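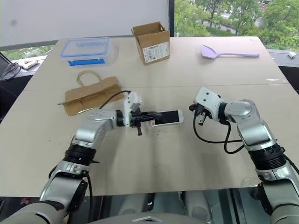
Figure 2. A smartphone held in a gripper over a pale tabletop.

4.2 Rewards and the length of a driver's answers

We now turn to a question that came up again and again while we were planning the work, namely whether paying car owners a little for their opinions changes how much they are willing to tell us. The Niltaneck panel had just over 2,000 members when we began, all of them people who drive most days, and they were invited through two survey services, Tudo and Wasus. Tudo gave points after every survey, while Wasus held them back until a member had finished four. We had expected the quicker reward to bring longer comments — most of us would rather be paid today, after all — and for the first month it did. By December, however, the gap had nearly closed, and members in Solís, where many people share one family car, were writing the longest answers of anyone, whichever service they used.

We are very fond of these comments and read every one of them. Drivers wrote warmly about seats, cup holders and the sound a door makes when it shuts, and much less about fuel costs, although our form gave that topic 30 lines of space. Section 5 looks at the members who left the panel early.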